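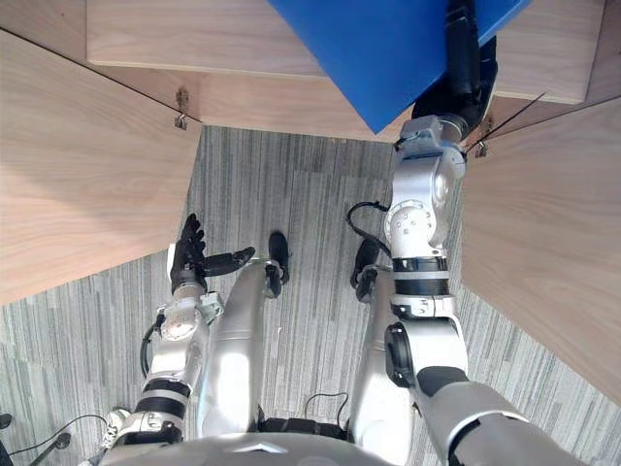
Paperless by September? Gourlay has heard that one before

17/08/2025

Gourlay council says it will stop keeping paper copies of planning and licensing files from September, and that anyone who wants to look at an old application will have to do it on a screen.

The plan was slipped out on Friday afternoon in a two-page notice on the council website. It says 2196 files have been picked out for scanning in the first round, and that the work will be done by Adumov, a records firm which already looks after the council's post room. Once a file has been scanned and checked, the paper will go to a store at Urnau and be destroyed after 2 years.

The notice promises "faster answers for residents" but does not say how fast answers are now. We asked. The council said it did not hold the figure in that form.

It is also worth remembering that this is the second go. The last attempt, under a scheme called Gedurer, was meant to clear the planning shelves in a single winter. By the time it was dropped, 192 files had been scanned, and a good many of those had to be done again after large drawings came out with their edges missing. The council has never published what Gedurer cost. Its latest accounts put the money under "office improvements", along with carpets and a new phone system.
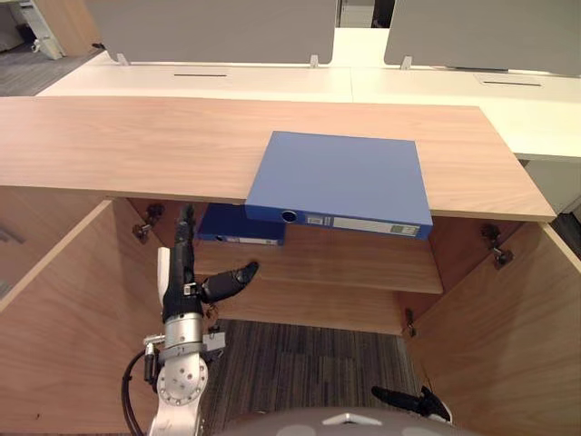 Paper has its faults, and anyone who has waited for a file to be brought up from storage will know most of them. It gets lost, it gets put back in the wrong place, and only one person can read it at a time. But a plain blue ring binder, with a finger hole in the spine and a white label next to it, needs no password and still opens when the network is down. Residents who use the Gourlay records desk have been able to turn up, ask for a file and sit with it for as long as they like. Under the new rules they will have to book a slot at a terminal, and the notice is silent on how many terminals there will be.

Then there is the question of checking. Adumov says every page will be looked at by a person before the paper is sent away. The council's own timetable allows 100 working hours for that part of the job. Set against 2196 files, many of them thick with plans, letters and handwritten notes, it leaves less than three minutes a file. The council says the figure is "indicative" and may be changed. It did not say by whom, or whether the September date would move with it. 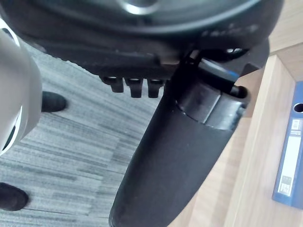 Supporters of the plan point to the cost of space. The records rooms take up much of the ground floor, and the council would like to let that out. No tenant has been named and no rent has been given, so the saving is hard to test. The notice simply calls it "significant".

What happens to older files is less clear still. Anything from before the present numbering system has been left out of the first round, and there is no date for a second. For now those papers stay where they are – which means the rooms cannot be emptied, and presumably cannot be let either.

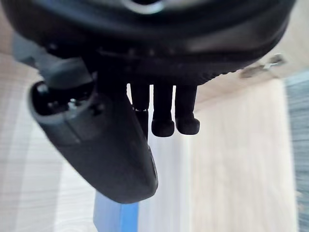 The council says residents can comment until the end of the month, using a form on its website. Paper copies of the form are not available. A spokesperson said comments sent by post would be accepted, and would be scanned on arrival.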